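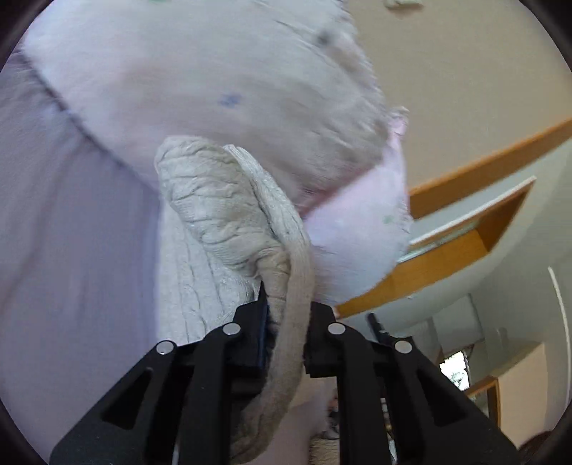 Progress report to the Chauvin Foundation
First Savings for Older Workers programme
Prepared by Husby Money Advice, 2 March 2026

Purpose of this report

This report sets out progress on the First Savings for Older Workers programme during its first grant period. It covers delivery, spending, early findings and the changes we propose for the second period. It should be read with the budget statement sent separately to the Foundation's grants office.

Background

The programme supports people aged fifty and over who are in paid work and have no savings or investments outside a workplace pension. Many have worked part time or had long breaks from employment, and some have several small pensions with former employers which they have never traced. Participants are offered a group course, a one-to-one guidance session and a follow-up call. We do not recommend products and we do not accept payment from any provider.

Delivery

Courses have been held in Jirkent and Zavargate. Each course consists of six evening sessions, with a shorter daytime version for shift workers. We have run 23 courses in the period, and 825 people have attended at least one session. Attendance in Jirkent was steady from the start. Zavargate was slower, mainly because the first venue was difficult to reach by bus, and numbers improved once the course moved to the library in July.

The session on tracing old pensions has been the best attended in both towns. The session on investment risk was the least popular on the feedback forms, where participants described it as too long and too full of charts. It has been rewritten and now uses worked sums based on small monthly amounts. The new version has been taught twice in Jirkent, and tutors report that more questions are being asked.

One-to-one guidance was taken up by 43 per cent of those who attended a course. This is lower than we had planned for. Participants who did not book most often said that they had not yet found their paperwork and did not wish to waste the adviser's time. We have since changed the wording of the invitation letter to say that no documents are needed for a first meeting.

Early findings

It is too soon to report on changes in saving behaviour. The follow-up calls for the later courses have not been made, and the earlier calls reached too few people to support firm conclusions. Three points have nevertheless come up often enough to be worth recording.

First, many participants keep all of their spare money in a current account. They are aware that it earns little or no interest, but regard moving it as a risk in itself. Secondly, couples frequently divide money matters between them, and the partner who deals with day-to-day bills is often not the one who reads the pension statements. Thirdly, charges are poorly understood. Participants were generally able to find the charge on a statement – once shown where to look – but few could say what it would mean over ten years.

Finance

Spending is within the approved budget. Venue hire in Zavargate cost less than expected after the move. Printing cost more, as the workbook was reissued with larger type at the request of participants. We ask the Foundation to approve a transfer from the venue line to the printing line. The total grant is not affected.

One tutor post was vacant for part of the period and the salary underspend has been carried forward. The post has now been filled.

Risks

The main risk to the second period is the follow-up work. Calls made during working hours are rarely answered. We intend to offer evening calls and a short postal form, and will report separately on the response to each. A smaller risk concerns the Jirkent venue, where the hire agreement ends during the summer. Talks on renewal have begun and an alternative has been identified.

Plans for the next period

Subject to the Foundation's agreement, we propose to:

– continue evening and daytime courses in both towns
– add a single session for couples, held as a pilot in Zavargate
– offer guidance appointments by telephone as well as in person
– complete all outstanding follow-up calls before the final report is drafted

We would welcome the Foundation's comments on the couples' session in particular, as it was not part of the original application. A draft outline can be supplied on request.

Contact: Programmes Office, Husby Money Advice, Jirkent | © Husby Money Advice | Back to top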